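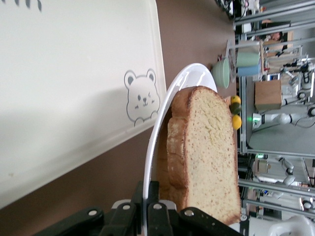

Sombatkul wrote that the Ondik open day was worth the train ride for the kitchen table alone, and that anybody who still thinks robots are only for car factories should go and stand beside it for an hour.

I read this comment under the December programme and now I want to ask for more detail. I am organizing a visit for our evening class, eight adults, most of them have never seen a robot arm at work. The people at Ondik offered us two choices. The first is the general tour, which goes through the whole building. The second is the table demonstration, where the arm handles plates, bread, fruit and cups, and the visitors stay in one place. We cannot do both, the bus waits for us only until the afternoon.

My questions are these. Is the table demonstration interesting for people without technical knowledge? Can you see well from the visitors' side? And is it permitted to ask things while the arm is moving, or must we wait until the end? I also would like to know if there is a place to sit, as two of our group do not stand easily. Thank you in advance for any help, and excuse my English where it is not correct.

Posted by Avura, Tuesday, October 29, 2019

Privside

Take the table demonstration. I did the general tour one year and the table the next year, and I remember very little from the tour except corridors and a talk about safety doors.

At the table you understand the task at once, so you do not need any technical knowledge. Everybody has picked up a plate in their life. When my group went, the arm took a plate by its edge and there was bread with it, and people became very quiet. A plate is smooth and thin and the fingers have only a small part of it to hold. A person corrects the hand without thinking. For the arm, somebody has to work out where to take hold, how hard to close and how far it may tilt before the bread begins to slide. One of the staff explained this to us in everyday words and it was the best part of the day.

About seeing: it depends on where you stand. The arm itself hides a part of the table, so if you are on the wrong side you look mostly at the back of it. Ask if they can show the view of the wrist camera on a screen. They did it for us after we asked, but they did not offer it first. On the screen you see the fingers very close and the objects become large, and then it is much easier to follow what the arm is trying to do.

You may ask questions during the movement. What you may not do is lean over the rail or put your hand on the table, and they are strict with this, also with adults. Bags stay at the front desk.

There were folding chairs along the wall in my year. I would write to them before and ask that two chairs are put near the front. If you sit at the wall you see only the backs of other visitors.

One more thing, please prepare your group that it is slow. Some of my colleagues expected the speed of a factory film and they were disappointed for the first few minutes. The same movement can be repeated many times, with the plate a little to the left or the fruit in another order. I enjoyed this, but not everybody will. In our session they said the counter was at 1161 tries for that week, and I believed it.

Sombatkul

It was my comment so I should answer also. Yes, table. Room 131 when I was there, but check the sign at the entrance, they move things.

Parking is 400 metres away and the path is not good in wet weather. The bus can stop at the door if you tell them the day before.

I don't agree with Privside about the tour, the tour is fine if you like machines. For beginners the table is better. Bring a sweater, the colour of my nose was a joke for the whole group. The coffee machine takes only coins.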